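Hand-held gripper: left finger closes later than the right, blanket slips out

Posted by Mayu Ogura in Grippers and end tools

Good evening to all. Please excuse my English, I try to be exact.

I have a hand-held gripper with two fingers, the Kirner one with the blue pads, and I use it to record bedding tasks: folding, lifting, moving to the other end of the bed. Until January everything went well. Then I began to lose the blanket. I close the trigger, the right finger comes in at once, and the left finger comes in a small moment later. With a hard object I do not notice this. With a thick blanket, the right finger pushes the cloth away before the left one arrives, and I get only a thin pinch, or nothing.

What I have tried until now:

I cleaned both pads with a damp cloth and let them dry overnight.
I changed the trigger cable for the spare one from the box.
I did the calibration again, two times, with the fingers fully open and fully closed.

After the calibration it is good for around 10 grasps. Then the delay is back. There is no error message in the recording software and the width value looks smooth, so the software believes that all is well. This is what worries me most, because I have already 600 recordings and I do not know from which one the fault begins. 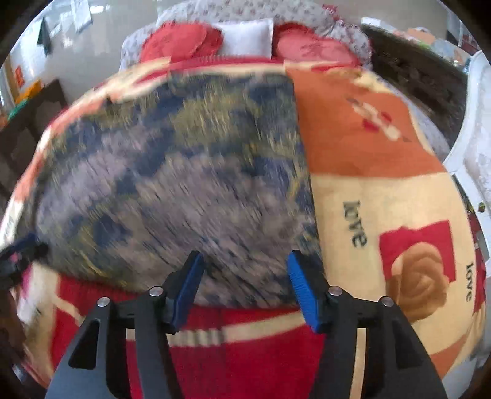
Fingers open over the lower edge of the folded blanket, pads spread wide apart.

When the fingers are open like this I can find nothing wrong by eye. The difference is only in the movement. If I hold the tool with the pads pointing to the ceiling and close it slowly, the delay is almost gone. If I point it down, as I must do for the bed, it is clear to see.

My questions are two. Is this the linkage or the spring? And can I keep using the tool while I wait for a part, or do I make it worse? Yesterday I also pinched the skin of my other hand, when the left finger came suddenly after I thought it had stopped. It was not serious, but it hurt.

Thank you for reading.

Malcolm Clegg

Sounds like the spring to me. Mine did the same and I put a new one in, took ten minutes. They are cheap. You could also try turning the grip force up, that helped a bit with towels.

Tetsuya Sekiguchi

Dear Mayu, I would not turn up the force before you know the reason. If one finger sticks and then lets go, more force makes the release faster, and this is how you pinched your hand. So my first advice is to keep the other hand away from the fingers and to stop the bed recordings for now.

Your remark about the direction is useful. When the tool points down, the weight of the finger pulls on the joint in another way. A weak spring would normally give you a weak grasp in every direction. A late finger in one direction only makes me think of the pins at the joints. I had this fault on my own tool after many weeks with blankets and fleece. Very fine fibres go in between the pin and the housing, and you cannot see them from outside. The calibration moves the finger many times over the full way, so it becomes free for a short while, and then it sticks again. It fits with what you describe.

Please try it in this order:

Switch off and take out the battery. Disconnect the trigger cable, so that the fingers are loose.
Move each finger alone by hand, first with the tool up, then with the tool down. Compare the feeling. If the left one has a rough place, you have found it.
Take out the pins of the left finger one after the other, and put each one back in its own hole. Use tweezers to remove the fibres. Do not use oil, it holds the next fibres even better. I use a little dry lubricant, Skosis, but any dry one for plastic is good.
Put everything together and make 100 closings in the air, pointing down, before you trust it with a blanket.

If the finger is free and the delay is still there, then Malcolm can be right and you should look at the spring.

For the old recordings, do not look at the width value. As far as I know it is measured at the trigger and not at the fingers, so it cannot show this fault. You must look at the video. I would begin in the middle of the 600 and go forward or back from there, it saves much time.

Mayu Ogura

Thank you both. I disconnected the cable and the left finger has a rough place near the end of its way, only when it points down. Inside the lower hole there was a small grey ring of fibres, like felt. I have cleaned this joint and the other one I will do tomorrow, the pin is very tight and I do not want to bend it. The first video I checked, number 4 of the last group, already has the late finger.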